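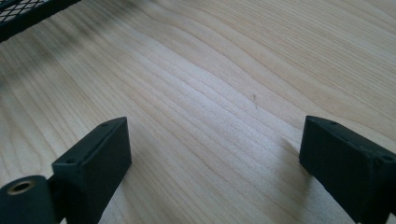

Last edited: 5th March

Treswood Robotics Club forum > Student projects > Gripper build, finger tips and pivots

kouris_l
Hello everyone. I open this thread so that we keep the gripper discussion in one place, as Mr Alexiou asked. My part of the project is the two fingers and the pivot on each side. The fingers are the black ones, in the second shape, with the angled blocks and the small round holes. Open position only for the moment.

My question is about the tips. They are hard and flat. When we close on the wooden blocks from the Galtell kit it is fine, but with the plastic cup the contact is only on the edge and the cup turns. Should I glue a soft pad on each finger, or make the tips again with a different angle? I have material for one more pair before the school demonstration.

Leonidas Kouris, project group B

mossy_gear
Pads. Do not print anything again. Our group lost two weeks in December because we changed the angle and then the holes did not meet the linkage any more.

tin_lantern
I do not agree with mossy. A pad hides the problem. If the faces are not parallel when they reach the cup, the pad is pressed on one side and it comes off after some days. First check at which opening your faces are parallel. In my drawing it was at a much smaller gap than I believed.

kouris_l
Thank you both. @tin_lantern how did you check it? With paper between the fingers?

tin_lantern
With a square on the table, and a friend who moves the handle slowly. Mark the handle position when both faces stand square to the table edge. Then measure the gap there. If your cup is wider than this gap, the tips will always touch it at an angle, and no pad will save you completely.

pivot_pat
Is that brass in the pivot? In the picture I see a gold ring in the round part at the left corner. We have only the plain hole and it has become oval, you can move the finger sideways with your hand.

kouris_l
Yes, brass bushing. I pressed them in with the small vice. Go slowly, the first one went in crooked and I had to throw away the part. Mr Alexiou has a bag of 16 in the second drawer, please ask him before you take them.

pivot_pat
Thanks, I will ask. Ours is a bit ugly now but the demonstration is close.

mossy_gear
About the table. You should not test on that smooth one near the window. It is shiny and our camera program took the reflection for an object. We put a sheet of grey card on it and it became much better. The wavy grain was also a problem for us.

kouris_l
For the fingers it makes no difference, I do not use the camera program yet. But good to know. I like the wood because I can slide the cup easily.

tin_lantern
If the cup slides easily it also turns easily. I think you are testing two things at the same time :) Use the card also for the grip test, then we can compare our results.

mossy_gear
For once I agree with tin_lantern.

zestance_fan
New member here, group D. May I ask what the tips are made of? We ordered the Zestance rubber sheet and there is a lot left over — you can have a piece of it. It cuts with normal scissors. The glue we used was the one for shoes.

kouris_l
Welcome! They are printed, black, nothing special. You can see some scuffs on the edges already. I would be glad to take a piece of the rubber. A small one is enough.

tin_lantern
Please write down the cup weight also. In my last test I filled it to 200 grams and the fingers held it, but with the empty cup it turned more. I still cannot explain this.

pivot_pat
The empty one becomes oval when you squeeze it, no? The full one stays round.

tin_lantern
Maybe. I would like to see numbers before I believe it.

kouris_l
My plan then: on Monday I find the parallel position with the square, as tin_lantern says. After this I put the rubber on one finger only and try the cup on the card. If it is not good I will print the new pair, keeping the same holes. I will write the gap measurements here.

mossy_gear
One finger only? Then the grip is not symmetrical. Put it on both.

kouris_l
All right, both.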